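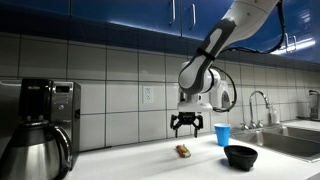

One of our arms over the counter in the blue kitchen, with a snack bar, a cup and a stone bowl set out.

About Grukden

Grukden collects demonstration data for companies and labs that train robots to work in homes. We set up a task, an operator guides the arm through it, and we record what the arm does along with what the cameras see. The customer gets a set of checked, labeled examples in the format they asked for. We do not build arms and we do not sell trained models.

How we started

The company began as a two-person side project inside Holmgren, a contract engineering shop that was doing gripper testing at the time. A customer wanted recordings of an arm picking up ordinary kitchen items, and the only kitchen available was the one where the staff ate lunch. Those first recordings were made after 6 p.m. and had to be cleared away before breakfast. By the following November there was enough work to split off, and we moved into our own space in Brulow.

Where we work

We have 3 kitchens, all built with regular household cabinets, counters and fixtures. They are named by cabinet color, and the blue one gets the most use. Glossy doors, a steel sink and a chrome faucet throw back a lot of light, and customers want that in their data. A model that has only seen matte gray surfaces tends to have trouble in a real house.

The counters are kept the way people keep them. The coffee maker stays where it is, and so does the soap by the sink. If an object is in the way of a task, the operator works around it unless the task sheet says to move it.

How a task gets recorded

Each task starts as a written sheet, usually one page. It gives the instruction in plain words ("put the bar in the bowl"), the objects to be used, and what counts as done. We go over the sheet with the customer before recording anything, and most of the changes happen at this stage.

A standard order is 1,000 episodes per task. An episode is one attempt from start to finish. Between episodes the operator resets the counter and changes the layout: the bar is turned, the cup goes to the other side, the bowl moves back toward the wall. Layouts come from a shuffled list, so that the operator's own habits don't creep in. People who set a table the same way every night will set up a robot task the same way too, and a model picks up on it fast.

Failed attempts are kept. If the gripper drops an item and the operator picks it up again, the episode is marked as a recovery and goes in its own folder. Some customers train on these and some leave them out.

Checking

Every episode is watched by a second person who did not record it. The reviewer confirms that the instruction matches what happened, marks the start and end of each step, and rejects anything with a camera dropout or a bumped mount. We use an in-house tool called Pedeck for this. It began as a spreadsheet with video links and has been rewritten 2 times.

Who works here

There are 27 of us. Most are operators and reviewers, and everyone in those jobs does both – a person who spends the morning on the arm will usually spend the afternoon reviewing someone else's work. Operators come from all kinds of jobs, including food service, dental labs and warehouse packing. Training is paid, and new operators practice on throwaway tasks before their recordings go to a customer.

Working with us

We take orders for single tasks as well as longer programs. Customers can send their own objects, and many do. Visits to the Brulow kitchens are by appointment, in the mornings only. To ask about a project, send us a short description of the task and the objects involved using the contact form.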